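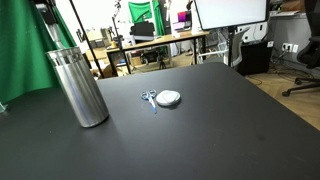
Black table: metal canister, small scissors, round white thing.

Wed 3 March

Ash billet no. 2 out of the drying box this morning. In at 2,953 g, out at 2,868 g after 24 hours. So 85 g gone, a bit under 3 percent. More than I wanted for the first day. Two hairline checks on the end that didn't get waxed properly, longest goes maybe as far as my thumbnail is wide. Other end clean.

Box was set too warm. The Harnard controller overshoots when the lid has been open, then sits high for an hour before it comes back. Have turned it down two notches and put the damp towel back in the bottom. Not opening it again before tonight — no peeking.

Wax: rewaxed both ends, two coats, let first one go cloudy before the second. Old brush is finished, bristles coming out in the wax. Need a new one.

Scale: checked the Havberg against the 2,000 g weight, read dead on three times running. Moved it off the bench by the window, the draft was making the last digit wander. Please leave it on the low shelf. If you have to move it, relevel it (bubble is on the back left foot) and write it down here.
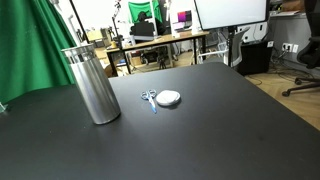 Steel cylinder on the black table, rod above.

Moisture meter still disagrees with itself. Pins along the grain vs across gives two different stories on the same billet, and the deeper I push them the wetter it says. Which makes sense, outside dries first, but then what number do we write? Going with: across the grain, mid length, pins all the way in. Earlier pages are a mix so dont compare them to anything from today on.

Splitting notes. The Medina log is opening nicely, straight as you like except for the butt end, where it twists. Got six good leg blanks from the last quarter and one that ran out badly halfway down. Ran-out one is in the peg bin. Should have flipped it and started from the other end once it began to wander, I kept bending it the same way and hoping.

Hollberg log not so good. Gray streak right through the heart, smells sour. Bark side is ok. Could still get rungs from it. Keep it in the shade with the tarp over and the ends painted, it has been sitting bare since we rolled it in and the cracks are already geting long.

Rungs want to be a lot drier than the posts when the chair goes together, and at this rate the rungs won't be ready for a good while. The chairs promised for July are fine. Anything sooner is not.

Also the drawknife has a nick near the left handle. Stoned it, still there.

To do
- weigh no. 2 again tonight, same shelf, same scale
- weigh no. 1 and 3, nobody wrote them down yesterday (me)
- wax brush
- paint ends of the Hollberg log
- new page for the rungs, this one is full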